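4.2 Choosing between the two views

Each planning step in Rendska starts with a question we found surprisingly fun to work on: which camera should the planner believe? The head view covers the whole table and a good part of the room, so it is the natural place to look for a target and to plan a path around the larger dishes. The wrist view knows almost nothing about the room, but it is very good at telling us where the fingers are relative to a thin handle. Early versions simply averaged the two pose estimates. Anca Avram's ablation on the cutlery tasks persuaded us to drop that idea, and we now let a small gating network weight the views at every step.

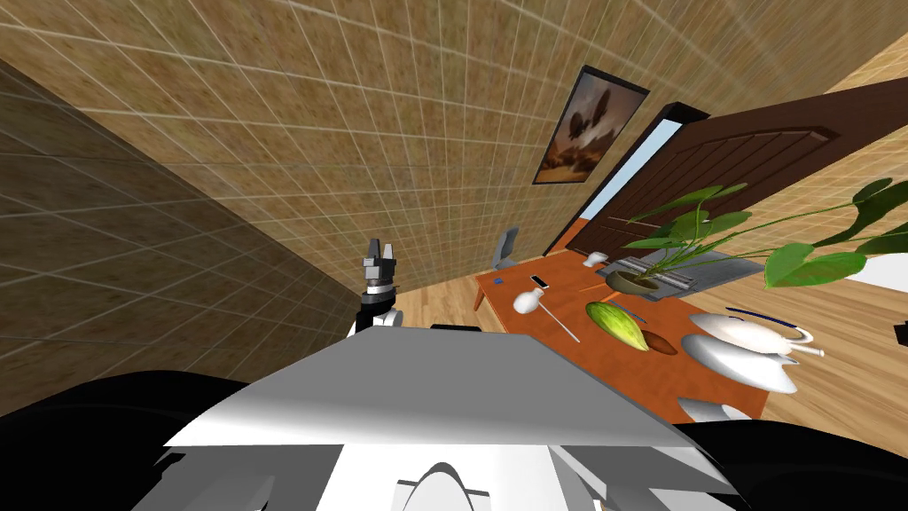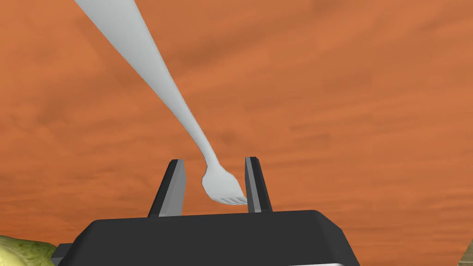 Figure 2. Simulated tabletop clearing. First, the view over the robot's body, with the gripper raised beside the cluttered table. Second, the close view between the fingers, with the head of a white fork in the gap.

The gate takes three inputs: the planned distance from gripper to target, the fraction of the target mask visible in each view, and the disagreement between the two pose estimates. It has no access to the simulator's ground truth. When disagreement is high and neither mask is trustworthy, the controller holds its position and asks the planner for a new viewpoint - a simple rule, and one we have grown very fond of.

We trained the gate on 367 simulated episodes and held out another 15 for tuning. Camera tilt was randomized in both sets, as was the colour of the table surface. Tilt turned out to matter more than we expected. A gate trained only with a level head camera learned to trust the horizon, and its weights became erratic as soon as the body leaned. Adding tilt fixed this without any change to the network, which was a lovely result to see on a Saturday night.

Thin objects remain the hardest case. A fork handle that passes close to the wrist camera looks far wider than its head, and our first mask network often split it into two objects. Xiuying Dai's fix was to fit a single tapered segment through both pieces before estimating the grasp point. The fit runs inside the control loop and uses the previous step's estimate as its starting guess. Bowls and plates skip this stage and go straight to the rim detector described in Section 4.3.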